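Home | Grippers | Arms | Wrist Cameras | Controllers | Bench Kits | Support
Print this page | E-mail this page

Pokar soft-pad fingers, red, pair

Fits the Gostden parallel gripper, both sizes. Also fits the old Jaltodex base if you still have the adapter plate (we don't stock it any more, ask Miloslav, he may have one in a drawer). Sold in pairs only. Screws included, driver not.

What you get: two tapered fingers, red outer body, black grip pad already glued on the inner face. Pads are replaceable. Spare pads are a seperate line item, see the bottom of the page.

Who it's for. People picking up small metal parts with teeth, flanges, odd rims. If all you move is cardboard boxes get the flat fingers, cheaper and they last longer.

How we compared them

Gear plate task, same one we use for every finger we sell. Round metal plate with a hole in the middle, upright pins, gears go on the pins. Two arms, dark cloth under everything so the gears don't skate when they get nudged. Piroska Vincze wrote the task, Barnabás Szilágyi ran it. 38 runs per finger type, hard plastic fingers first, then the Pokar pair, same Gourlay controller the whole time, gains not touched in between.

Wrist cams on both arms plus the overhead view. We log all of them, takes up a lot of disk but you want the wrist view when a grip goes wrong. From overhead a bad grip and a good grip look the same.

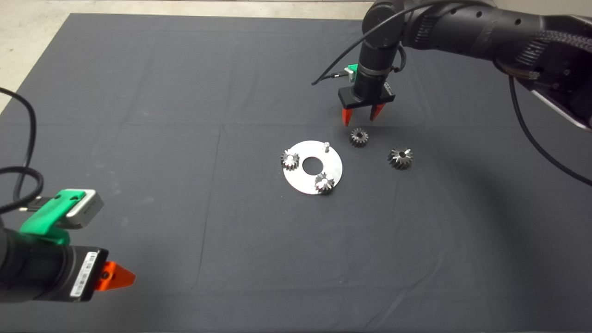
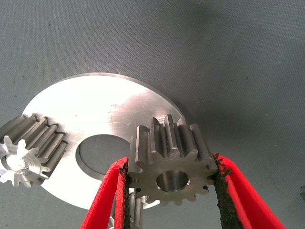
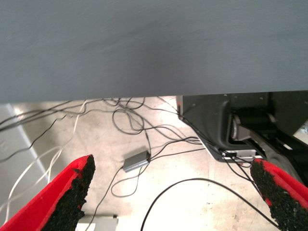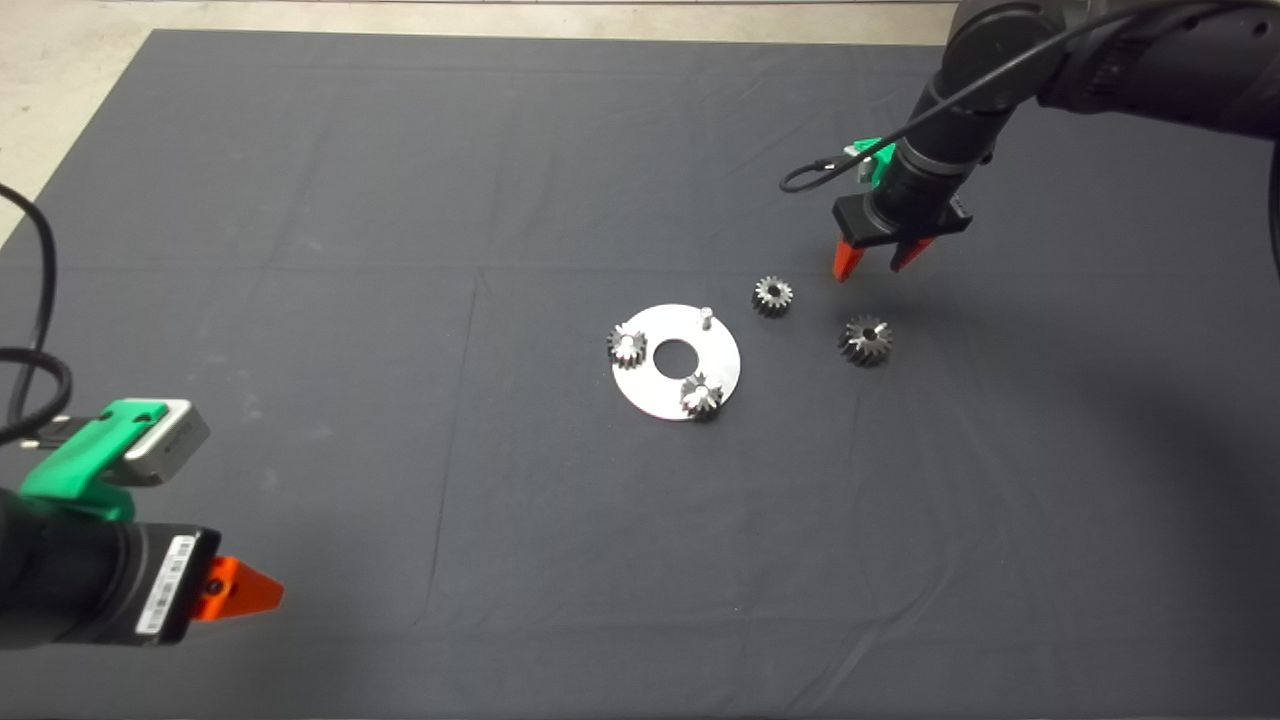 Gear plate task, overhead and wrist camera views. Second one is a gear held between the pads.

Results, short version

Hard plastic: fine on the smaller gears, poor on anything gripped across the teeth. The gear turns in the grip on the way to the pin and then the bore is off axis. You can fix it in software by regrasping, slow though.

Pokar pads: the teeth bite into the pad a bit and the gear stays where you put it. 18 fewer regrasps over the full set. Orsolya Csizmadia went through the logs and agrees with the count, one run was thrown out because the controller was restarted in the middle.

Where they are worse: release. The pad is grabby and a light gear can lift again when the fingers open. Open slow. We set opening speed to half and it mostly went away. Also the pad sheds a little. Granules on the cloth by the end of a long session, wipe down before you do anything with grease or optics.

Pad life: we changed at 3,000 grips. Could have gone longer, edges were getting crumbly and we wanted the numbers to be fair. With soft parts you will get more out of them, with sharp machined teeth maybe less.

Wrist camera notes

Both fingers come up from the bottom of the wrist view and the part sits between them, so you see the contact on both sides. Good. The pads are black and so are a lot of cables, if your segmentation is color based use the red body of the finger and leave the pad out of it.

When the wrist tips up the camera sees past the bench to the floor and the cabling. Exposure jumps, pale floor is much brighter than the cloth. Lock exposure before you start. Erzsébet Bodnár has a settings file for this, e-mail and she'll send it.

Fitting

1. Power off the gripper, not just e-stop.
2. Old fingers off, keep the screws.
3. New fingers on, pads facing in. Snug, don't crank it.
4. Close slowly with nothing between. Pads should meet along the length. If they only meet at the tips loosen and reseat.
5. Redo the zero. People skip this one and then write to us that the grip force is wrong.

Cable for the wrist camera should have enough slack for a full wrist turn. Check this by hand first.

Ordering

Part no. 828 for the pair. Spare pads, same number with a P on the end. Next batch ships in January, small stock on the shelf until then. Returns ok if the pads are unused. School and lab orders can go on invoice, put the PO number in the subject line please or it gets lost.

Fingers for the Gostden three-jaw are not avaliable yet. We've been asked. Still working on the mount.

Print this page | E-mail this page

Related items
Pokar spare pads, black
Gostden flat fingers, pair
Gostden parallel gripper, small
Wrist camera bracket
Gourlay controller, bench version
Gear plate kit with pins

Back to Grippers | Next item | Top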